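## 4. Setting up a listening point

Read this section after the Kostater base unit has been charged and registered (section 3). It covers placing one listening point for an outdoor sound work, loading the audio and handing the point over to the front-of-house team. Repeat it for each point in the exhibition.

You will need:

- one Kostater base unit and its bracket
- the Sepp remote
- the 8 mm hex key from the lid of the case
- the printed site plan, signed by the exhibition lead

### 4.1 Place the base unit

1. Find the point number on the site plan and on the label under the base unit. They must match. If they don't, stop and check the register before moving anything.
2. Stand the bracket on firm, level ground beside the walking route. The speaker face should point across the route.
3. Tighten both bracket bolts with the hex key until they stop turning easily.
4. Slide the base unit down into the bracket until it clicks.
5. Run the cable behind the bracket and close the rubber cover over the socket.

**Caution:** Do not lay cable across a route used by visitors, even under a mat. If the only power outlet is on the far side, use the battery pack and note this on the site plan.

**Note:** Artists often ask for a particular spacing between points. The spacing on the signed plan is the agreed one. Send any request for a change to Yavuz Yurt at the Havport office before you drill, stake or tape anything.

Before fixing the bracket for good, walk the approach from both directions at an ordinary pace. Visitors should be able to pass the unit without turning sideways, and the sound from one point should have faded by the time the next one starts.

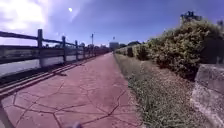
*Fig. 4-1. Paved path, looking along its length.*

On long straight routes, sound carries farther than the plan suggests, especially in the evening. Start with the volume low and bring it up during the test in 4.3.

### 4.2 Load the audio

1. Turn the base unit on. The front light blinks white, then stays on.
2. Hold the Sepp remote within arm's reach and press **Pair**.
3. Enter the site code. For the Clarkance sculpture walk the code is 756.
4. Choose **Load work** and pick the title that matches the point number.
5. Wait for the remote to show **Ready**. This takes around 24 minutes for a full-length work. Short pieces load much faster.
6. Do not turn off the base unit or walk away with the remote while the bar is moving.

If loading stops partway, the remote shows **E179**. Turn the base unit off, wait until the light goes out, and begin again at step 1. A partly loaded work will not play, so there is no risk of visitors hearing half a piece.

**Note:** File names come from the artist and are sometimes nearly identical. Go by the point number and leave the names alone. Renaming a file breaks its link to the wall text and to the captioned version.

### 4.3 Test and set the volume

1. Press **Play** on the remote and listen from directly in front of the unit.
2. Raise the volume one step at a time until speech or quiet passages are clear.
3. Step back to the next point on the route. If you can still make out words, lower the volume by one step and listen again.
4. Press **Lock**. The volume can now be changed only from a paired remote.
5. Write the final setting on the site plan next to the point number.

Works that include long silences can seem faulty during a test. Check the running notes supplied with the piece before reporting a problem.

**Caution:** Keep your ear away from the speaker face while pressing **Play**. The unit starts at the last saved volume, and that may have been set for a different site.

### 4.4 Hand over

1. Set the opening and closing times on the remote. Sites that change to summer hours in April need a second schedule – enter it now and leave it switched off.
2. Fit the title plate. The text should read level from the walking route.
3. Give the remote, the spare key and the marked-up plan to the front-of-house lead.
4. Sign the handover sheet with them at the last point.

The base unit needs no daily attention while it is on mains power. For battery changes, see section 5. For cleaning the speaker face, see section 6.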